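Notes from the Workshop

Butcher block season, again

Every spring the phone starts ringing about countertops. The calls go like this: a customer has seen a wood counter in somebody else's kitchen, has fallen in love, and would like one just the same by the time the in-laws arrive. We enjoy these calls. We also keep a short speech ready, and Leonidas Papadakis has delivered it so often that he now does it with his eyes closed.

The speech is mostly about water. Wood and water can share a kitchen for decades, but they need supervision. If you leave a wet dishcloth beside the sink every night, the counter will remember it longer than you do. Oil it monthly for the first year, then whenever it looks thirsty. People nod at this, go home, and call us in August to ask what the gray patch is.

We can sand out a gray patch. The charge is $45 for a small area, more if it has wandered under the faucet. Customers in Durnwood get it done along with the annual hinge adjustment, so please mention it when you book and not when we are already back in the van.

New in the showroom

The Bredum display has finally come down after a long and beige career. In its place is Kulline, a plain-front range with deep drawers and handles you can find in the dark. A basic run starts at $3018 before fitting. The matching corner unit adds $707, and yes, it does have one of those swing-out shelves, and yes, it holds less than you think it will. Bring a large pot and try it.

We have also put out three wood finishes so you can compare them under proper light. Our honest advice is to ignore the tiny sample squares in the brochure. Everything looks good at that size. 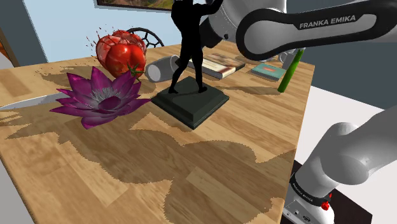

Measuring day

Before we visit, please clear the counters. We say this in the confirmation letter, in the reminder and on the phone, and over 45 toasters a year still have to be moved by Leonidas. He has opinions about crumbs.

If your range is a Tsakiris, have the model number handy, as the older ones sit slightly proud of the cabinets and we would like to know before we cut anything. Parking for one van is appreciated. Coffee is optional but has been known to improve the accuracy of the corners.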